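The Empty Middle: Does the Main Plaza at the Stidonport Campus Work?
Project report, Urban Spaces studio
Renu Sisodia
Submitted 6/2/21

Background

The plaza was laid as part of the Casatwood plan, which promised "a living room for the campus." I picked it for my project after reading that phrase for the third time. Most of the people I know cross the plaza because it lies between them and lunch, and I wanted to see if there was any evidence for the other view.

The planning brochure makes three claims: that the paving "invites gathering," that the open layout "draws the eye," and that the edges "offer places to pause." It gives no source for any of them. The Gidey survey, which the brochure leans on, asked 538 students if they liked open space. Most said yes. I don't think this tells us much. People like open space in general and may still not want to eat a sandwich in the center of this one.

Method

I made 6 visits in January, each 36 minutes long. On each visit I walked the length of the plaza and wrote down where people stopped, sat or changed direction. I also marked the surface on a base plan: joints, painted lines, stains, covers and curbs. The base plan came from Wullov, the mapping package we use in studio, and it was out of date in 5 places, so I redrew those parts by hand.

January is a poor month for this and I know it. A warm-weather count would give higher numbers. Still, the brochure says "year-round," so I feel fine about holding it to that.

The surface

The slabs are large and gray, and the joints between them are the only pattern there is across most of the ground. From a walker's height they pull toward the far buildings. I take that as a small point in favor of "draws the eye," though what the eye is drawn to is the other end.
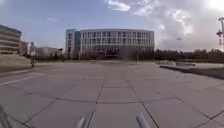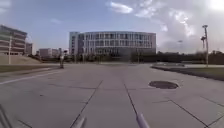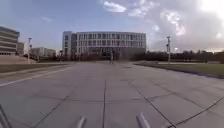
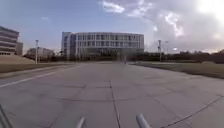
Figure 1. The plaza paving, with the white painted line on the left side.

The white line is the strongest mark on the ground and the brochure never mentions it. I asked two people at the facilities desk what it was for and got two answers. On my visits walkers paid no attention to it.

The stains and patches visible in the first two views of Figure 1 are faint. I had expected to find them bunched where people sit or spill things, which would have been indirect evidence of use. On my plan they are scattered without any order I could defend. The round manhole cover in the second view, right of center, is one of the few things out there that breaks up the slabs. One person stopped beside it during my visits, to tie a shoe.

The edges

If the plaza has places to pause, they are at the sides. The low steps on the left, seen in the first view, are the best candidate. They are wide and gentle, and a person could sit on them. Grass borders the paving in other stretches, and I counted it as a possible place to stop, but in winter it got no takers.

The first view also shows how the space is normally used: one walker near the foot of the steps and a second figure far off by the curved building, with a lot of paving between them.

Results and doubts

Nearly everyone I recorded kept moving. The few who stopped did so near an edge, most often to look at a phone. I found no group that stayed in the middle for more than a minute.

I would not call the plaza a failure on this evidence. Six visits by one observer is thin, and I was standing there with a clipboard - people may have steered around me. What I can say is that "invites gathering" has no support in anything I saw, and "places to pause" is true only if steps and grass count.

Next steps

Repeat the walk in warmer weather with a second observer. Ask the Casatwood office for the original drawings, which I requested and have not received. Find out what the white line is.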